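Flumitz collects 1661 practice runs in simulated flats
By Stijn Hoekstra
6/23/24
Comments (2) Shares 87

The robotics firm Flumitz has finished the first collection of examples for Erix, its learning system for robots that must move through ordinary homes. The collection was made at the company's office in Prerkville and holds 1661 runs, all of them recorded in computer-rendered rooms.

A run is one short trip through a flat. A person steers the virtual robot from a desk, for instance from a bedroom to the kitchen, and the software saves what the robot would see together with every command it receives. Erix will later study these pairs and try to choose the commands by itself.

The team built 61 different flats for this purpose. Idalina Frade, who leads the work, explained that doors take up most of the attention. A door which stands open and is seen from its edge gives very little for the system to recognise – only a narrow strip and the handles. The operators were therefore asked to pass such doors slowly and from several sides. Views with the camera turned at an angle were also kept in the collection, as a real machine does not always stand level. 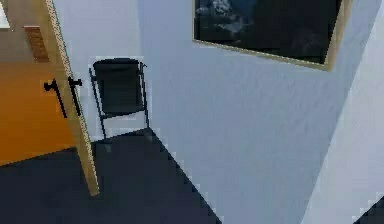

Karim Saber was less sure that rendered rooms can be enough, and he said that he would like to see the same trips repeated in real flats before the summer is over. In his opinion the walls and floors in a simulation are too clean, and a system that has learned only from them may stop in front of the first carpet.

Frade agreed with a part of this remark. Her group plans to add recordings from two real flats, which are now being prepared, and to compare the results. She said that the simulated runs are still needed, for in a rendered flat the operator can hit a wall as many times as necessary and there is nothing to repair.

Not every run was accepted. When an operator lost the way or turned back without a reason, the recording was marked and put aside for a second check by Wen-hsiung Yau. Of the runs checked in this manner, 87 were removed before the final number was given.

The training of Erix has begun this month on the company's own computers. Flumitz has not yet decided if the collection will be open to other groups.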